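18th December

Bell practice tonight, and we rang a whole quarter peal at Zirkthorpe! My first ever, and my arms feel like wet rope, and I don't care a bit.

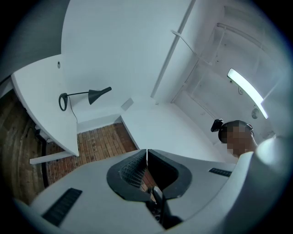 Gaetano Mazza thinks I pull too hard at backstroke and that I'd last twice as long if I let the bell do the work. He told me so on the stairs going up and again on the stairs coming down (there are 59 of them, narrow ones, and I had plenty of time to take it in). He's right, too. I could feel it going wrong in the middle, when I started hauling and the treble came round late and bumped into everybody. Then I loosened my grip, listened properly, and it all slid back into place — oh, that sound! Like dropping into step with a crowd.

We rang Plain Bob Doubles, me on the treble because it's the easiest line to hold in my head. The tenor is a great beast at 12 hundredweight and Jalen Whitlock rang it behind as if he were pulling down a blind. I kept my eyes on the ropes and counted places under my breath until my mouth went dry. More than 12 times I was sure I'd lost it. When he called "that's all" I very nearly forgot that we still had to stand the bells, and mine took two goes.

Tea afterwards out of the big flask, and mince pies, slightly burnt, wonderful. Jalen wants us to try Grandsire before the carol service, which seems mad to me, but I've already copied the line into the back of this book and gone over it in red. I keep tapping it out on the bath.

Mum rang while I was still in my coat. She'd heard us from the bus stop at Bastos and stayed out in the cold for the last bit, although she couldn't tell which one was me. I told her it was the little one at the front, the one that was sometimes late.

Must find my thicker socks for next practice — the ringing chamber is perishing. And trim my nails. And back off at backstroke!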